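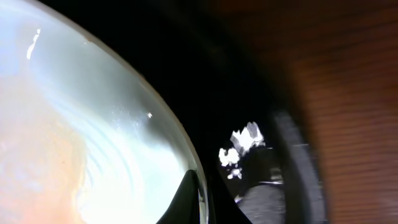
Why does the gripper on the Vogler arm keep faulting on glassware when the same program runs fine on everything else?

Most likely a worn finger pad, though the ticket was opened as a software fault and stayed that way for far too long.

**Status:** open, monitoring
**Cell:** bench 2, Vogler arm, Testutik two-finger gripper
**Reported by:** Ademir Andrade
**Fault:** "grip not confirmed" on closing, glass items only

**Log**

July, 8:40. Ademir reports 34 faults overnight. Arm stops, waits for a reset, carries on. He had already restarted the controller twice. I don't count a restart as a test, but it's noted.

9:15. Called Meltar, who supplied the cell. They want us to install the new grip software. Asked what in it deals with glass. "General improvements." Not installing it on that basis.

10:05. Checked the force setting. It reads 1,000 on the controller's own scale, same as the commissioning sheet. Ademir swears it was lower last month. The change history shows no edits, so I'm going with the history for now.

10:30. Ran the jaws open and closed with nothing between them. No fault. Swapped the gripper cable for the spare and went back to glass. Fault returned on the fourth pick. Cable is fine, old one refitted.

11:20. Took both finger pads off. The left one is shiny and hard along the inside edge, the right one still has some give. Cycle counter says 2,523 since the last pad change. Zomwood, who make the pads, quote 3,000. I never believed that number and I believe it less now — it doesn't say what they were gripping.

11:50. Fitted new pads to both sides, cleaned the fingers with a lint-free cloth, re-zeroed the jaws. Left the force setting alone so we're only changing one thing.

14:10. No faults since restart. Ademir wants to close the ticket. A couple of quiet hours proves very little when most of the trouble was overnight.

**Still to do**

- Run overnight on glass only, same program, same force.
- Send the old left pad to Zomwood and ask what load they tested at.
- If it faults again, check the jaw position sensor before anyone touches the software.
- Ademir to write the pad change on the cell sheet. The last one was never entered.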